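Section 4. Oiling and Caring for Your Wistholm Tabletop

Your Wistholm top left our workshop with one thin coat of Nuvholm oil, just enough to protect it on the journey. Before you put it to daily use, please give it two more coats. It's a pleasant job for a slow afternoon, and most people find they rather enjoy it (the smell fades in a day or two).

You will need the 1000 ml can of Nuvholm oil, the fine sanding pad from the Purves kit, and a few clean cotton rags.

1. Clear the top and wipe it with a barely damp cloth. Let it dry overnight.

2. Rub the whole surface lightly with the sanding pad, always going with the grain. Go easy at the edges – they round over faster than you'd think.

3. Brush away the dust, then go over everything once more with a dry rag.

4. Pour out a small puddle of oil and spread it thinly. If you ordered the large top, work on one half at a time so the oil doesn't get sticky before you reach the far end.

5. Wait 15 minutes, then wipe off all the oil that hasn't soaked in. Be fussy about it! Any oil left sitting will dry into tacky patches.

6. Leave the top alone for a full day, then repeat steps 2 to 5.

A pale wooden top with a fine grain:
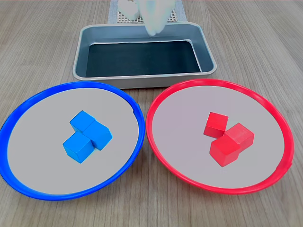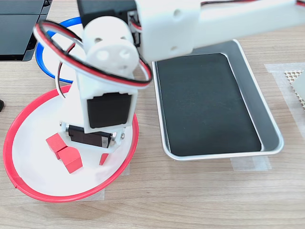

CAUTION: Rags soaked in oil can heat up and catch fire by themselves. Lay them flat outdoors to dry, or drop them in a metal can filled with water and put the lid on. Please don't ball them up and toss them in the kitchen trash, even for an hour.

Note: Drips and spills are fine if you catch them the same day. Coffee and red wine are the stubborn ones, and for those we suggest the Purves soap flakes, mixed with warm water and left on for a minute or two before wiping.

7. After the second coat, wait three days before setting anything heavy on the top, and a week before using a tablecloth.

8. Oil again once a year. We like September, before the heating comes on and the air indoors turns dry.

If you need another can, ask for part number 314 when you order.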